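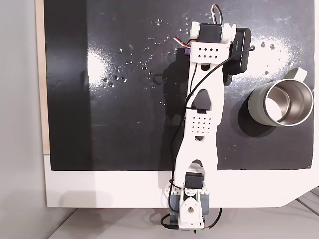
## Flandusgate table board, dark - 4 months in

Quick one, typing this on a break. Bought the big dark board to go over a table that was past saving. Paid 218 with delivery, from Palacios. Arrived well packed, corners fine, no smell. Heavy. Needed Kadri on the other end to get it up the stairs, do not try it solo.

**Looks.** Great the first week. Very dark, bit of shine. Depends a lot on the light, some days it reads black, some days more of a charcoal. Light things look really good on it. My sage green mug (steel inside, Telarer, still my favorite mug) looks like a catalog shot on there. Shows up shadows too, if you care about that for photos.

**Dust.** Ugh. Every speck. Wipe it, go get coffee, specks again. Right side gets it worst on mine, no clue why. Microfiber is the only thing that works, paper towel just pushes it aruond. If dust bugs you get the pale one. Triin has the pale one and wipes it maybe once a week.

**The edge.** My main complaint. The rim is lighter than the top to start with, so any wear jumps right out. Mine is chipped along the front already and I'm not rough with it - sleeves, a chair arm now and then, normal stuff. Tried a black marker on it. Looked worse. Wrote to the shop about it and got 2 replies, both polite, neither useful.

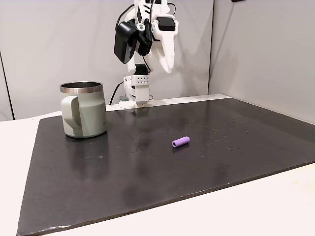
*Dust specks and the chipped front rim.*

**Flatness.** No complaints. Checked with a level when it went down, checked again last week. Hasn't bowed. Doesn't slide either once it's on the table. I put felt under mine and then took it off again, didn't need it.

**Cleaning.** Coffee wipes off. Tape residue comes off with a little rubbing alcohol, didn't dull the finish that I can see. Haven't tried anything stronger and wont.

**Size.** Covers most of my table but not all of it. Measure first. The listing rounds up, I was off by about 2 fingers on one side. Mutua says the Dotetti one runs true to size but it costs more and comes only in white.

Would I buy again? The top, yes. With that edge, at that price, hmm. If they sold it with a proper edge strip I'd go up a star.

3 out of 5. Mug gets 5.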